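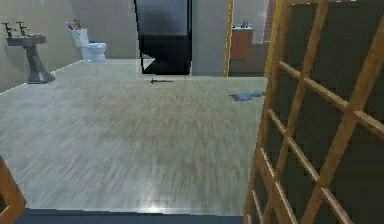

The simulator box at Linport was down for most of February, and I spent longer on it than I meant to. Writing it up in case I have to do it again.

The cell is one workstation running the Nokorine simulator, which feeds rendered rooms to the navigation stack on our floor-tidying robot. Each room is a file. The robot gets dropped in, looks for things lying on the floor and plans a route to them. Overnight it works through 1000 starts, and in the morning Faustine Masson and I go over the ones that failed.

The trouble began after a graphics driver update. Runs would stop at 4 in the morning with no error, just a log that ended. I blamed the disk first, then the memory, and swapped both for nothing. It was the physics clock. The update had changed the default sync setting, the renderer fell behind the physics step, and the job scheduler killed the run when the gap grew too wide. Fixing the step in the config file cured it.

With the runs finishing again, I went through the bathroom file, the one with the pedestal sink, the toilet and the wooden lattice. It had always given worse results than the others. The floor there is glossy, and the depth filter was reading the bright patch as a hole. I turned the floor shine down in a copy and kept the original as a test. The blue-grey cloth was found in both. The thin dark rod in front of the black opening is still a nuisance – it has so little height that the planner drops it as noise. I have lowered the threshold, which finds the rod but also finds grain lines in the floorboards.

Routine now is as follows. Clear the texture cache before each long batch. Check the clock gap after the first 4 runs. Keep 2 copies of the config, one of them off the machine. Blow the dust out of the front filter when the fan gets loud. No driver updates without running the bathroom file afterwards, both versions.

Faustine wants to move the whole lot to the Dogbe server, where there is more room and someone else looks after the cooling. I would sooner wait until the Plivmont rooms are converted – their door frames still load at the wrong scale, and I don't want to be chasing that on a machine I can't walk over to.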